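Grout haze on unsealed slate, second attempt

Posted by vhinds, 6 June 2021
1159 views | 2 shares

Entry hall floor, unsealed natural slate, cement grout with sand. I cleaned the joints the same evening with a damp sponge and left a film over most of the field tile. It shows as a gray cast when the floor is dry and disappears when the floor is wet. So far I have tried plain water with a white nylon pad, then a neutral cleaner. Neither changed the cast after drying.

The local supplier (Grajales) sells Darus, a sulfamic acid powder mixed with water. The counter staff told me to use it at the strong ratio on the label. I have not opened it yet. Does anyone have experience with acid on slate that was never sealed before grouting?

Vaughan Hinds

Reply by cleftface

Don't start at the strong ratio. Some slates carry calcite or iron minerals, and acid will etch the first and rust the second. Get a leftover tile from the same box, grout one corner, let it cure, and run your test on that. Start at the weakest ratio on the label.

Wet the floor before the acid goes down. Dry slate pulls the solution in, and you want it working on the surface film. Keep it moving with the pad, pick it up with a wet vac, rinse, then rinse again.

Reply by tile_514

I disagree with going to acid this early. Haze from a sanded cement grout on a cleft surface is mostly loose fines sitting in the low spots. A flat pad rides over the high spots and never reaches them. Use a stiff nylon brush, warm water, and more time. I would not let any acid near joints that are less than a few weeks old, either. It takes the cement out of the top of the joint and leaves sand.

Reply by cleftface

Agreed on the age of the joints. I don't agree that it is all loose fines. If he wiped with too much water, he has cement paste bonded to the stone, and a brush will polish it.

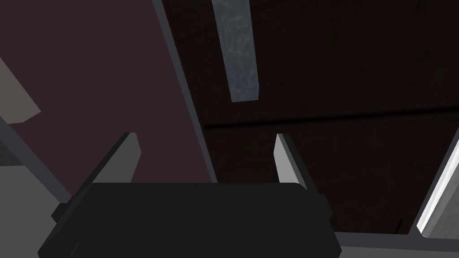 A quick way to tell: scrape a small area with a plastic putty knife, dry. Powder means fines. If the knife slides and leaves nothing behind, it is bonded.

Reply by vhinds

Scraped in three places. Powder near the door, nothing near the stairs. The joints were filled last October, so they are well past cure.

Reply by acosgrove

Then treat them as separate areas. Brush the door end. Test the acid on a spare for the stair end. I used Witier (a liquid, same acid) on a slate hearth and it lifted the film in one pass, but it also lightened the darker tiles a little. A color-enhancing sealer brought most of that back. If you plan to seal with a natural-look product, the lightening will stay visible.

Ataahua Cosgrove

Reply by tile_514

That lightening is my objection. You are removing stone along with the haze. Once it is sealed with an enhancer, light haze doesn't show anyway.

Reply by cleftface

It shows if the film is thick, and then it is locked under the sealer and you need stripper to get back to it. I have done that job. Clean first.

Reply by vhinds

Tested a spare at the weak ratio. Film gone after the second pass, no rust spots the next morning, slight lightening on one dark band. I can live with that. I will do the stair end in small sections and brush the rest.

Comments (4)

kneepads: What grit pad did you use with the powder?

vhinds: White nylon, the non-abrasive one. Green will scratch the softer tiles.

m_orrin: Let the floor dry fully before sealing. I sealed over damp slate with Fidex and got white patches in the low spots that had to be stripped.

tile_514: Still think the brush would have done the stair end.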